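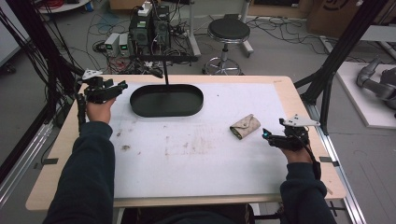 Give every small thing a tray and you've just made a mess with edges, one listener wrote to me after the last version of this talk. I love that note and I'm starting with it. They're right! A tray fixes nothing if you don't decide what goes on it. So that's the talk: one tray, one pouch, and the deciding.

(Slow down here. Let people find their seats.)

The tray first. Dark green, oval, a low rim. Point out that it's empty. I want people to get comfortable with an empty tray, as that's how it should look at the end of the day. The low rim matters more than you'd think. Tall sides turn a tray into a bin, and then things go in and stay in. With a shallow one you see the lot at a glance.

Ask the room: what's in your dish by the front door right now? Take 5 answers, no more, or we'll be here till lunch. Somebody always has a key they can't explain. Enjoy it.

Now the pouch. Small, beige, fabric, with a folded flap. It looks a bit worn and grubby and I'm very fond of that. A pouch that looks used is a pouch that gets picked up. Mention the Golestani workshop in January, where people had brought beautiful new pouches and kept them in a drawer.

The rule, and say it twice: the tray is for today, the pouch is for going out. Earbuds, a charger plug, lip balm, the bus card. If it leaves the house with you, it lives in the pouch. If it's only passing through, it gets the tray until evening.

Exercise (8 minutes, watch the clock). Everyone empties one pocket or one bag section onto the table in front of them. Sort into tray, pouch, trash. Pairs are fine. Walk around, be nosy, ask about the odd stuff. The Sundus group did this in almost total silence and then wouldn't stop talking for the rest of the morning, which was wonderful.

On surfaces: a white top shows every smudge, and people fret about it. Let them off the hook. Brown marks and scuffs mean the table gets used. Wipe it when you clear the tray and carry on.

Questions I usually get:
Can I have two trays? Sure, in different rooms.
Does the pouch need a zipper? No, a flap is quicker.
What about coins? Ondent handout, page 2, the jar idea.

Leave 10 minutes for questions. Handouts are in the Stukwood box by the door, take one for a neighbor too.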